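Friday, bench log – finger pads, handheld gripper

Picking up from the pad swap. We have the Tilton pads (the foam-like ones we have been running all month) and the set from Fendico, which are firmer and come 16 to a box. Plan was to run both on the same handheld unit with the same objects, then decide which ones go on the arm.

Settings for both sets: grip limit at 40 percent, close speed left at default, wrist camera exposure locked. Usmani controller, old firmware. I did not want to change two things at once.

Table objects first. Ladle and steel bowl on the grid table. The ladle handle is the hard part, long and smooth, and it likes to rotate when the scoop end touches anything. With Tilton it rotated on most of the slow approaches. Fendico held the angle better but dropped it twice on release – the pads opened unevenly and the handle caught on the left one. Need to check the screws on that side before blaming the pad.
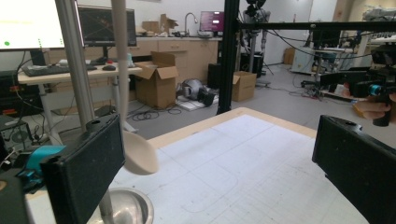
Tall objects

Went to the cylinders next. The question was whether we can close on something upright without tipping it, and how much of the view we lose once the fingers are closed. With a tall object the wrist camera sees mostly object and pad. Tracking still held, 195 frames out of the longest run with no dropouts, so the background is giving it enough to work with.

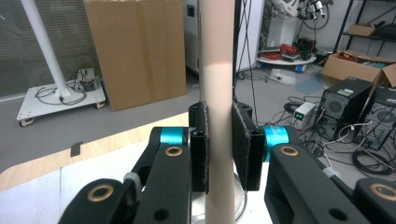 Slip test was the usual one: close, wait, pull by hand with the spring scale. Tilton let go at 27 newtons on the best pull. Fendico went higher but left a mark on the soft sleeve, so it is out for anything with a coating. Could try it again at a lower grip limit. Not today.

Left to do:
– check left finger screws, redo the ladle releases
– Fendico at a lower grip limit, soft objects only
– copy the logs to the Tirna folder, last week's are still missing
– order more Tilton pads, the edges on this pair are starting to lift

Leaving Tilton on the handheld for now. The arm stays as it is until the ladle runs are redone.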